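Handout 6: Loading, rendering and what the browser is waiting for

Front-end module, Drivia. Revised 2023-11-04.

Read this before the lab. Bring a laptop with the developer tools set to disable the cache.

## 1. From address to first paint

When a page is requested, the browser receives HTML in pieces and starts parsing before the whole file has arrived. Two trees are built: the DOM from the markup and the CSSOM from the stylesheets. Nothing is painted until both are ready for the part of the page in question.

- A stylesheet in the head blocks rendering.
- A plain script blocks parsing.
- A script with `defer` runs after parsing, in document order.
- A script with `async` runs when it arrives, in any order.

Mixing `async` and `defer` on scripts that depend on each other is the most common mistake in last year's coursework. If script B calls a function in script A, use `defer` on both.

## 2. Worked case: the Kavotov catalogue page

Kavotov is the small shop site we use all term. The starting version sends 2264 kB over the network and the main product heading is painted after 3958 ms on the throttled profile.

Changes, in the order we made them in the lecture:

1. Product photos resized to the width they are shown at.
2. `loading="lazy"` added to everything below the first row.
3. The slider script moved to `defer`.
4. Two unused font weights removed.

After step 1 the transfer fell to 340 kB. Step 2 changed the first load very little on a tall screen, where most rows are in view anyway. Do not put `loading="lazy"` on the largest picture at the top of the page, as it delays the request.

Step 4 is small but worth doing. Check the CSS for the weights in use and then compare with the font files requested.

## 3. Layout shift

Content jumps when the browser learns the size of something late. Give every picture a `width` and a `height` attribute. The CSS can still scale it:

```css
img {
 max-width: 100%;
 height: auto;
}
```

Banners added by script need reserved space too. On Kavotov the delivery notice pushed the whole list down, and a `min-height` on its container fixed it.

## 4. Long tasks

A task over 50 ms on the main thread counts as long. The filter code on the catalogue page ran for 286 ms on each key press. Options:

- wait until typing pauses before filtering (debounce)
- filter the data first and touch the DOM once
- move the work to a web worker

Try the first two before the third. A worker has no access to the DOM, so the results still have to be sent back and drawn.

## 5. Lab task

Take the Dirnorska template from the module folder. Record one trace before you change anything. Make one change at a time and keep a trace for each. Hand in the traces and one page of notes, saying which change you would drop if you had to and why.

The Ehlers room is open for lab work in November. Traces recorded without throttling will be sent back.

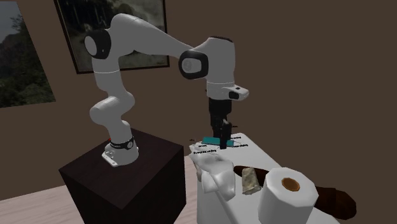

*Robot arm on a dark pedestal, computer render.*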